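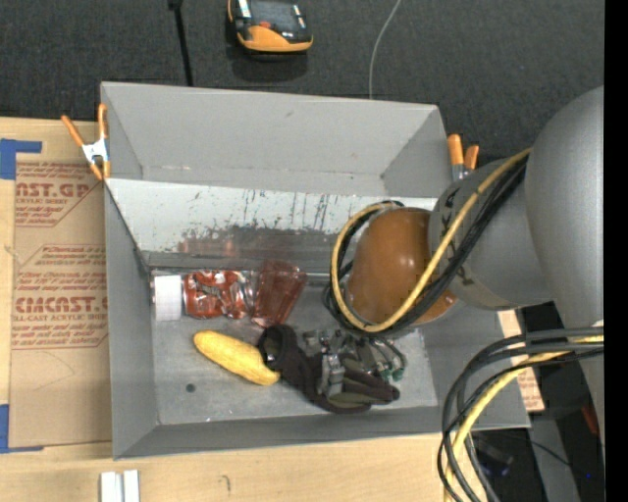

**Recycling and waste sorting - working meeting, Skallutis building**
26 August 2018

Present: Jaanus Kalniņš (chair), Ximena Manríquez, Hafiz Goh, Triin Kairys (minutes)
Apologies: Raimonds Raudsepp

**1. Previous minutes**
Accepted with one correction. Item 4 should read "liners", not "lids".

**2. Mixed contents in the gray bins**
Ximena reported that cans and plastic cups still arrive in the same bin as gloves and food waste. Crushed cans are acceptable to Costimeck. Fabric is not, and a load with gloves in it is charged as general waste. Hafiz asked whether work gloves could go in a separate box by the door. Agreed for a trial until the next meeting.

**3. Plastic cups**
Costimeck takes clear and tinted cups together if empty. Jaanus noted that the wall sheet from May says clear only. The sheet is to be replaced.

**4. Bin condition**
Scuffs and drip marks on the inside walls do not affect use. Triin asked for a wash every 10 days - the current interval is 40. Hafiz considered this too frequent for the gray bins. Left open.

**5. Replacement bins**
Tendetti has quoted 2,000 for the full set, delivery included. The quote does not state wall thickness. No decision until it does.

**Actions**
- Hafiz: glove box and label, 2 copies of the label
- Ximena: new wall sheet, cups section reworded
- Jaanus: ask Tendetti for wall thickness and floor dimensions
- Triin: send item 4 to Raimonds for comment

**6. Other business**
Food waste collection from the Bite counter moved to the next agenda.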